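Ticket 718
Opened: April 27, 2021
Opened by: Raghavendra Sastry
Area: Returns room, Skerken building
Subject: Mixed items in gray bin do not match the Dusau list
Priority: normal
Status: waiting on Brestier

Problem
The list from Dusau has the household goods and the toys as separate lots. The goods in the front bin are mixed. Stock lookup in Shen gives "lot not found" when I enter the lot from the list, so I can't close the intake or print shelf labels.

What I expected
One lot per bin, with the lot number accepted on the first screen.

Steps tried

1. Entered the lot number by hand, then again with the leading zero. Same message both times.

2. Logged out of Shen and back in on the other terminal. Same message. The other terminal was also slow, but it has been slow since the update and there is a separate ticket for that.

3. Looked up a lot from the previous delivery. It opened normally, so the lookup itself works.

4. Searched by item name instead of lot. "Brush" brings back some 200 lines, most of them paint brushes and bottle brushes. "Hairbrush" as one word gives 2 lines, both under household. "Dinosaur" gives nothing. "Toy animal" gives a line under toys, with a different lot number from the one on the list.

5. Checked the bin against both lots. The hairbrush with the blue handle and the blue bowl would go under household. The gray-green dinosaur belongs with the toys and is lying across the brush. I have left everything where it was until the lots are sorted out — please don't move anything to the shelves yet.

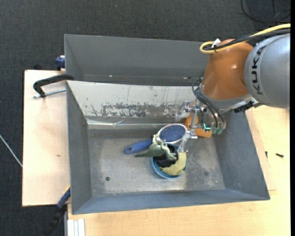
6. Called Brestier and asked for the packing sheet. They have the delivery down as a combined lot and think Dusau split it on paper afterward. They will send the sheet.

Workaround
Intake can be saved as a draft with the lot field blank. The draft does not reserve shelf space, and labels stay grayed out. Put the ticket number in the notes field so the draft can be found again.

Still open
Need the combined lot number from Brestier. If Shen takes it, the household and toy lines can be split at the shelf stage. If it doesn't, the lot has to be created by hand and I don't have the rights for that.

The orange item is not entered yet. I couldn't match it to a line in either lot and will wait for the packing sheet.

R. Sastry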